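Doblar jerséis de punto sin que se deformen

Llevo años peleándome con el cajón de los jerséis y este invierno por fin he dado con una manera que me funciona (¡y que mi hija también respeta, que ya es decir!). La aprendí de Viorica Gavrilă, que tuvo una mercería en Arkcombe y dobla el punto como quien hace empanadillas, sin mirar.

Antes de empezar, fuera las perchas. El punto pesa, y un jersey mío de más de 500 gramos acabó con dos cuernos en los hombros por dejarlo colgado desde enero. Desde entonces, todo lo de punto va doblado y punto (perdón).

Necesitas una superficie plana y amplia. Yo uso la cama, hecha, con la sábana bien estirada. Sacude la prenda, ábrela con las dos manos y déjala caer boca arriba. Luego la alisas desde el centro hacia fuera, con la palma, sin tirar.
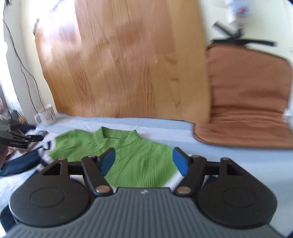
El punto acanalado es el más agradecido para aprender, porque las propias rayitas te hacen de guía. En un jersey verde de manga corta como este, con el cuello redondo, me fijo en que las líneas verticales bajen rectas desde el escote; si se tuercen, lo vuelvo a abrir. La manga se queda fácilmente un poco arrugada, así que la estiro con los dedos antes de hacer el primer doblez.

Ahora sí, a doblar:

1. Lleva un lateral hacia el centro, con su manga, siguiendo una de las rayas.
2. Haz lo mismo con el otro lado. Te queda una tira larga, con el cuello en medio.
3. Si la manga es larga, dóblala hacia abajo, paralela al costado.
4. Sube el bajo hasta la mitad de la tira y vuelve a doblar hasta el cuello.

Los muy gordos los dejo solo en dos dobleces, que si no parecen un ladrillo. Y los finitos los enrollo, aunque Viorica pone mala cara.

En el cajón van de pie, en fila, y en la balda apilados, 5 como mucho. Si quieres meter una bolsita de lavanda, ponla en una esquina, nunca encima de la lana clara. La mía lleva ahí desde el invierno pasado y todavía huele cuando abro el cajón.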